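Visit report: Tiltness returns center, Lolgate
3/29/21

Our group went to Lolgate to see the returns center that Tiltness runs for small online shops. We wanted to know what the picking robots do there and what has happened to the jobs of the people who used to do that work by hand. The visit took most of the morning, starting in the canteen with coffee and a safety talk.

The center takes back goods that customers don't want. Toys, toiletries, kitchen things and pet supplies arrive mixed together, often out of their boxes. Until last August every item was lifted out of a bin by a person, checked, and put on a shelf or in a scrap cage. Staff on the old line told us they bent over the bins for the whole shift, and that sore backs and wrists were the usual reason for sick days.

The new system is called Miranda. An arm reaches into a bin, takes one item at a time and passes it to a checking desk, where a person decides what happens to it. Before an item type goes on the main line it is tried out in a side room, and we spent the longest time there. The staff choose mixes they expect to be awkward, with hard and soft things together. 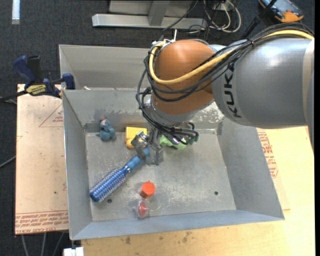 The gripper at the handle of a blue hairbrush, Lolgate trial room.

We asked what gives the most trouble. Clear packaging was the first answer, then anything soft that folds when it is gripped. When a pick fails twice the bin goes to a person. The log for the week before our visit showed 866 picks in the trial room, and 73 of them had been finished by hand.

Over 60 people work at the site, and Tiltness says no one was let go when the arms came in. Most of the old line moved to the checking desks. The desks can be raised and lowered and most people we spoke to like them, though two said the work is now more tiring on the eyes and that they miss talking across the bins. The pace is set by the arm, and a slower setting has to be requested from the shift lead. Several people want that control at the desk.

A few former pickers have trained to clear faults and set up trial bins. The course was given by Vesolport and lasted two weeks. The pay is higher, but there are only a handful of places and more people applied than were taken.

We finished back in the canteen with questions. Tiltness plans to add a second line and agreed to send us the new shift pattern once it has been discussed with the staff. Parking is behind the building, and visitors need closed shoes.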